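Skomdale Hall, Pre-Winter Electrical and Fire Walk-Round
Date of walk: 10/29/18
Areas covered: entrance, main room, kitchen, reading room, upstairs office, store, boiler cupboard, outside
Previous sheet: March

Marks used: OK, Fix, Stop Using, Not Checked. I have put Not Checked wherever I couldn't get to a thing or didn't believe what I was looking at. The March sheet has no Not Checked on it anywhere, and I find that hard to credit in a building with a locked cupboard and a loft.

1. ENTRANCE AND HALLWAY

1.1 Front door opens fully from inside without a key
OK. Sticks a little at the bottom. March says "eased." If it was eased, it has gone back.

1.2 Exit sign lit
OK.

1.3 Exit sign stays lit when the test switch is used
Fix. It went out within a minute. The label says the battery is good for far longer than that, and the label is the only evidence anyone has been relying on. New battery pack or new sign.

1.4 Floor clear of trip hazards
Fix. Mat curls at the corner nearest the coat hooks. The tape on it has been replaced so often that there's more tape than mat. Throw it out.

1.5 Notice board clear of the radiator
OK.

2. MAIN ROOM

2.1 Outlets tight to the wall, no cracks or scorch marks
Fix. Left of the stage, the cover plate is cracked across one corner. No scorching. All the others are sound.

2.2 Extension cords
Stop Using. The brown one behind the stage runs under the carpet and comes up on the other side of the door. I've pulled it out. It was flattened where the door passes over it. Somebody will say it has been like that for years. I believe them, and it doesn't help.

2.3 Power strips not plugged into other power strips
Fix. Two in a row behind the piano, the second one feeding nothing. Remove the second.

2.4 Ceiling lights
OK from the floor. The fixtures themselves are Not Checked, as I don't climb alone. "All fixtures inspected" on the last sheet presumably means somebody looked up.

2.5 Heaters have three feet of clear space in front
Fix. Chairs stacked against the one by the window. The sign asking people not to stack chairs there was behind the chairs.

2.6 Both side exits open
OK for the north door. South door needs a shoulder. I'm marking it Fix, whatever the caretaking notes say about "firm closing."

3. KITCHEN

3.1 Outlets by the sink trip on test
OK, both. Press the button yourself next time and write down that you did. A tick in a box tells me nothing about whether a finger ever went near it.

3.2 Range hood filter
Fix. Greasy. The supplier's leaflet claims it is "self-managing," a phrase I can't attach to anything the filter does. Wash it.

3.3 Extinguisher present, pin in, needle in the green
OK. The service tag is blank on the back, however, so I can't tell when anyone last looked at it. Ask Narkby for their record and don't accept a phone call as the answer.

3.4 Fire blanket
OK. Hung too high for a shorter person. Move it down.

3.5 Kettle and toaster cords
OK for the kettle. Toaster is Stop Using. Its cord is stiff near the plug and shows a split when bent. I cut the plug off so that it wouldn't be back on the counter by evening.

4. READING ROOM AND PLUG-IN LAMPS

I have made this section longer than it was. On the March sheet the whole subject of lamps got one line, "lamps fine," with no word on how many were looked at or what was done to them. Plug-in lamps get knocked, moved, lent out and brought back with whatever bulb the borrower had at home.

4.1 Bulb is within the limit marked on the socket
OK where there's a mark I can read. Two lamps have no readable mark at all. Until someone finds out, use low-wattage LED bulbs in those and nothing else. The claim that "LEDs can't overheat" was made to me twice on this walk. They run cooler than the old kind, but they still have electronics in the base, and a shut-in fixture does them no good.

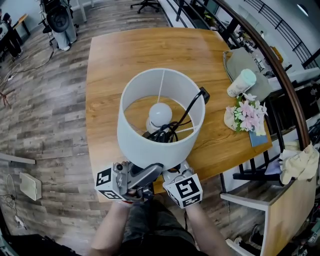

4.2 Shade sits level and doesn't touch the bulb
OK for the table lamps. Floor lamp by the bookcase is Fix: its shade had slipped far enough to rest on the bulb. There's a faint tan patch on the inside of the fabric. Replace the shade. Turning the patch to the wall is not a repair, and I mention it only because that's how I found it.

4.3 Shade ring tight
Fix on the floor lamp, same one. A quarter turn by hand took up the slack. Check again next time, as it will work loose if people keep steering the lamp about by its shade.

4.4 Cord free of cuts, kinks and tape
Fix. One cord has black tape on it near the switch. I don't accept tape as a repair on a lamp cord. New cord or new lamp.

4.5 Plug fits firmly and isn't warm after an hour of use
OK. I ran them for the hour. It was a dull hour, and I suspect that's why the line was left off last time.

4.6 Lamp stands without rocking
OK.

4.7 Nothing draped over a shade
OK on the day. A scarf was folded on the shelf next to the floor lamp and I have my doubts.

5. UPSTAIRS OFFICE

5.1 Smoke alarm sounds on test
OK. Loud in the office, hardly heard in the main room with the door shut. The Kuusisto brochure promises "whole-building coverage" from this unit. I stood in the main room with the door shut and would not have left my chair for it. Get a second one downstairs, linked to the first.

5.2 Alarm within its replacement date
Not Checked. The date is on the back and the back is painted to the ceiling.

5.3 Space heater
Stop Using. No tip-over switch that I can find. I tilted it and it carried on heating. It's in the store with a tag on it, unplugged.

5.4 Paper and boxes kept away from outlets
Fix. Box of old newsletters pushed against the outlet under the desk. Recycle them. Box 554 on the archive list, if anyone is still keeping the list.

5.5 Stair handrail
OK. Firm the whole way up.

6. STORE AND BOILER CUPBOARD

6.1 Nothing stored against the electrical panel
Fix. Folding table leaning on it. I moved it, and I'd bet it goes back.

6.2 Panel labels match the circuits
Fix. Three were wrong. The breaker marked "kitchen" turns off the reading room. The one marked "spare" is not spare. I've penciled in the right names, but it needs a proper label sheet.

6.3 Paint and solvents in a closed metal cabinet
Fix. Cabinet is there, paint is beside it.

6.4 Boiler cupboard
Not Checked. Locked, and the key on hook 9 is for some other door. The service sticker seen through the vent grille says Ultlow, but I couldn't read the date.

6.5 Carbon monoxide alarm
OK on the test button. That proves the buzzer works. It doesn't prove the sensor does, so check the expiry date too; this one is in date.

7. OUTSIDE

7.1 Path lights come on at dusk
Fix. One out of the row by the bins is dead. A new bulb didn't help, so it's the fixture or the cable.

7.2 Outside outlet has a cover that closes
OK.

7.3 Assembly point sign can be read from the door
Fix. Hidden by the hedge. Cut the hedge back before anybody suggests a larger sign.

7.4 Gutters and downspouts clear of the cable entry
OK as far as I can see from the ground.

COMMENTS ON COST

The quote from Narkby for the exit sign battery, the cover plate and the label sheet is 109 dollars. That seems fair. Their other quote, 1000 dollars for a "full lighting refresh," doesn't list a single fixture, and I would not sign it until it does. Nothing I found on this walk calls for new lighting throughout. What I found was a cracked plate, a dead path light, one bad shade and a taped cord.

DO FIRST

Exit sign, 1.3
South door, 2.6
Floor lamp shade and ring, 4.2 and 4.3
Panel labels, 6.2
Boiler cupboard key, 6.4, then check the cupboard

Items marked Stop Using stay out of the building's use until they are repaired and looked at again by someone other than the person who repaired them. Keep this sheet with the March one in the blue folder, and leave the Not Checked marks as they are until somebody has done the checking.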